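The Terkthorpe Inheritance

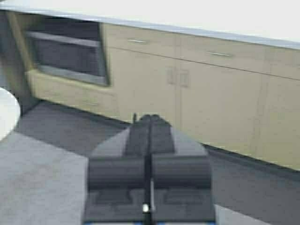

My aunt left me her house in Terkthorpe on the condition that I finish her feud with Setsuko Kikuchi. The will was clear on this. It gave the grounds (a borrowed cake pan, 30 years overdue) and a short list of approved insults. I moved in that June with two suitcases and no real talent for grudges. The first night I went looking for the pan in the long run of beige cabinets, the ones my aunt had always called "cream" in a tone that closed the subject. I found 15 jars of plum jam and a folder marked KIKUCHI, EVIDENCE.

Setsuko came over the next morning with her own folder. It was thicker.

"You're the nephew," she said. "You look tired. Your aunt had stamina."

"I'm prepared to be very cold to you," I said.

"Start with the hedge. We always started with the hedge."

So I said a few things about the hedge. She corrected my wording and asked for coffee. By noon we had covered the hedge, the drainage, and a remark made on the bus to Skusside that I gathered had ended a marriage, though neither of us could say whose.

"And the pan?" I asked.

"What about it?"

"Do you have it?"

"She gave it to me. It was a birthday present." Setsuko put four sugars in her cup and looked out at the hedge. "A week later she wanted it back. I said no, and she was so happy. She came by every day after that to ask."

I wrote to the lawyer that hostilities were ongoing. Setsuko checked my spelling and told me to be at her door by nine, angry, and to bring some of the jam.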